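Skorura two-arm cell: eight weeks in our flower workroom

Posted September 2, 2021

I run the back room at Brorano, which does artificial flower arrangements for hotel lobbies, dentists, model homes, that kind of thing. We put in a Skorura cell in July and people keep emailing to ask if they should get one too, so I'm writing it all down once.

First, the money part. We lease ours through Provesska at $788 a month, and the first invoice had a $50 delivery charge nobody had mentioned on the phone. Annoying, but they took it off when I called. The enclosure showed up mostly assembled and it took a full morning to get it level. Our floor is terrible, so don't hold that one against them.

What I like: it's quiet! I was braced for something like the old shrink wrapper and you can talk right over it. The small vases are where it earns its keep. Our Morris line is the same arrangement over and over, and by the end of a big order (the last one was 800 pieces) everybody's thumbs used to be shot. Now the crew loads stems, checks the finished ones and fixes whatever needs fixing. Two of them have asked to learn the setup screens, and I moved both up a pay grade for it, which I think you have to do if you're going to hand people a new job.

What I don't like: the software hides the speed setting three menus deep, and every update puts it somewhere new. The manual is thin. And it's boring to watch over, which is a real complaint from real people. One of my best arrangers told me she missed having her hands in the flowers all day, so we rotate now -- two hours at the cell, then back to the custom bench. That helped more than anything in the training packet.

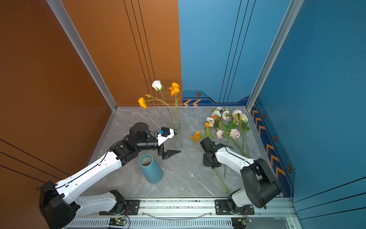 Stem prep is still our job, and I'd tell any shop to plan the shifts around it. Whoever loads the cell decides how the next hour goes. I used to let folks set the flowers down however they liked, and you can end up with a heap like the one under the right arm, pink carnations and white blooms and little orange ones all mixed in together. These days I want them sorted by color before they go in. Glass vases or solid ones, I don't have a preference yet.

Would I lease it again? Yes, for the repeat orders. I'd skip it if your work is mostly one-offs, and I'd ask Provesska to put the delivery charge in writing. Four stars, and they can have the fifth when they leave the speed setting alone.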